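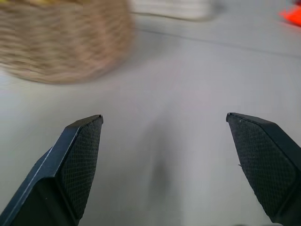

Lisow table top
Item 1597 | Sold singly, legs separate

Home > Tables and desks > Tops without legs

The maker calls the Lisow "a surface for life". We would call it a decent table top at a fair price, and we stock it on that basis. We have sold enough tops over the years to be wary of the word "life", especially when the guarantee that comes with it runs to 5 years and leaves out the edges.

What you get is one flat top, the fixing screws and a sheet of drawings with no words on it. The legs in the maker's brochure are not in the box. People miss this every month, so please read the line again before ordering.

Size and weight

Depth: 67 cm
Length: 1,597 mm (the maker sells it as "160")
Thickness: see the drawing for your chosen finish, they vary slightly
Weight limit: see below

The odd length matters if you are fitting it between two walls, where you will have a small gap to fill or hide. Anywhere else you won't notice. The depth is fine for working, sorting, wrapping parcels or eating on one side. For people facing each other with full plates and a serving dish in between, we think it is tight, whatever the brochure says about "easy family dining".

About the "scratch-proof" claim

The leaflet says scratch-proof. We don't repeat that on our own labels. The top we keep in the shop for wrapping has been in use since November and has picked up several fine lines, mostly from staples and the undersides of pottery. They show when the light comes in low at four in the afternoon and hardly at all otherwise. It has done better than the cheaper tops we used before it. Scratch-resistant, then, and wipes down easily enough.

Heat is another matter. The maker gives a temperature but doesn't say for how long, so we'd ignore the number and use a mat.

Weight

The maker's limit assumes the load is spread evenly over the whole top, with the legs placed exactly as drawn. Nobody's table is loaded like that. If you plan to put a heavy sewing machine or a large printer in the middle, add a centre support. We sell one for the Hundano legs and it fits this top too, though you will need to drill your own holes for it.

Legs that fit

Hundano fixed legs: good. The pre-drilled holes line up.
Hundano folding legs: they fit, but there is some wobble lengthways and tightening the bolts didn't cure it on ours.
Sorensen trestles: the steadiest of the lot, and the top can be lifted off. It can also slide off if you lean on one end, so use the small brackets.
Other makes: possible, with drilling. Check your screws are shorter than the top is thick. Returns with a screw through the surface are not accepted.

Care

Damp cloth, mild soap, dry afterwards. Jemon surface cream is often offered alongside this top and we do sell it, but on a sealed surface it mostly sits there until you wipe it off again. Save your money unless you already have some in the cupboard.

Don't leave water standing along the edges. The edge strip is the weak point - once it lifts, the board underneath will swell, and gluing it back only hides the trouble.

Delivery and returns

Allow 7 working days. The box is long and awkward on stairs, and the driver will only bring it to the front door. Open it at both ends before signing if you can, as the corners take the knocks. Unused tops can be returned in the original packing. Drilled ones can't.

Also looked at: Hundano fixed legs, Hundano centre support, Sorensen trestles (pair)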